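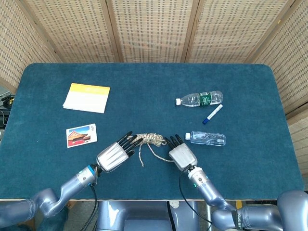 Zellamden Writers' Circle – Short Fiction

The Reading

Yatziri Arriaga had paid 20 dollars to have her future told, and so far the future was a table covered in dark teal cloth with somebody's litter on it.

"Choose," said Hermenegildo Bermúdez, from the other side of the woven screen.

"Choose what? You've got two plastic bottles lying on their sides."

"Many people see rivers."

She saw bottles. She looked at the marker pen, then at the postcard, with its red walls and orange roof under a very blue sky.

"The postcard," she said.

"Ah. A journey."

"It's a postcard. What else would it be?"

The screen creaked. "And if you had picked the pen?"

"You'd have said a letter."

"A contract," he said, a little hurt.

She lifted the card by its white border. Damián had promised her a temple once, in December, before he moved to Cuevas and stopped calling – she hadn't told anyone here that.

"Who did you talk to?" she asked.

"Twenty more for questions," said Hermenegildo.

She got out her purse.

More short fiction
The Lodger at 29 – Poppy Tapley
Room 1587 – Pankaj Tiwari

Contact the circle | © Zellamden Writers' Circle | Back to top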